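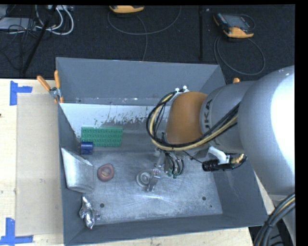 **Catégorie : Préhension / Kit d'évaluation Ovine**

**État :** en attente client
**Priorité :** normale
**Demandeur :** Lempi Savolainen (Gromotton)
**Suivi par :** Ülle Petrauskas (support Melirholm)
**Logiciel :** Kurian 3.5, licence d'essai

### Symptôme

Arrêt en défaut `GRIP_TIMEOUT` pendant le dévracage d'objets mélangés. Sur 30 cycles, 11 défauts. Le bras descend à la bonne hauteur, le doigt arrive contre la pièce, la fermeture est commandée, puis le retour « pièce tenue » ne monte pas dans le délai. L'acquittement manuel relance le cycle sans autre erreur.

Le défaut touche surtout la pièce ronde grise à anneaux concentriques et la feuille d'aluminium froissée. La plaque verte à plots passe sans incident, de même que le cylindre bleu foncé.

### Journal

**09 h 40, L. Savolainen**
Configuration standard du kit, bac gris posé sur la table et tenu par des serre-joints. Pression d'alimentation conforme à la notice. Le défaut est apparu après le passage à la nouvelle recette de prise. Retour à l'ancienne recette : même comportement.

**10 h 15, Ü. Petrauskas**
Merci d'envoyer l'export des traces (menu Diagnostic > Exporter) et de préciser :
- la valeur de `t_close` dans la recette active ;
- la distance de garde au fond du bac ;
- l'orientation du poignet au moment du défaut.

**11 h 05, L. Savolainen**
Traces jointes. `t_close` = 0,3 s. Garde au fond : 5 mm. Orientation variable, mais les défauts se concentrent côté gauche du bac, là où se trouve le récipient métallique incliné contre la paroi.

**13 h 30, Ü. Petrauskas**
Deux anomalies dans les traces.

1. Temps de fermeture mesuré supérieur à `t_close` sur tous les cycles en défaut. La valeur de 0,3 s est celle du préréglage pour tuyaux courts. Avec les boucles de tuyaux noirs à côté de la pince, le volume d'air est plus grand et il faut le préréglage « long ».
2. Points de profondeur manquants sur le fond du bac. Le métal est rayé et renvoie une bande claire sous la pince. Kurian remplace les points absents par une interpolation, ce qui fausse la hauteur des pièces plates.

Actions demandées :
- charger le préréglage `OV_LONG` ;
- activer le masque de fond (Vision > Bac > Plan de référence) ;
- contrôler le jeu du faisceau noir et jaune autour du capot orangé du poignet, axe 6 en butée logicielle dans les deux sens, vitesse réduite.

**15 h 50, L. Savolainen**
Préréglage chargé, masque activé. Nouvelle série de 30 cycles : 3 défauts, tous sur la feuille d'aluminium. Faisceau contrôlé, pas de traction en butée. Raccords verts vérifiés au spray, pas de fuite.

**16 h 20, Ü. Petrauskas**
Résultat cohérent. La feuille froissée est hors spécification pour les doigts livrés avec le kit (pièce déformable, épaisseur non constante). Le jeu de doigts à patins souples est proposé en option et peut être prêté pendant l'évaluation. L'offre chiffrée passe par le service commercial de Melirholm.

La notice Ovine n'indique pas la longueur de tuyau à partir de laquelle changer de préréglage. Remarque transmise à la documentation.

### Reste à faire

- Gromotton : confirmer si la feuille d'aluminium fait partie du périmètre de réception.
- Gromotton : renvoyer la recette modifiée pour archivage.
- Melirholm : expédier les doigts en prêt dès confirmation.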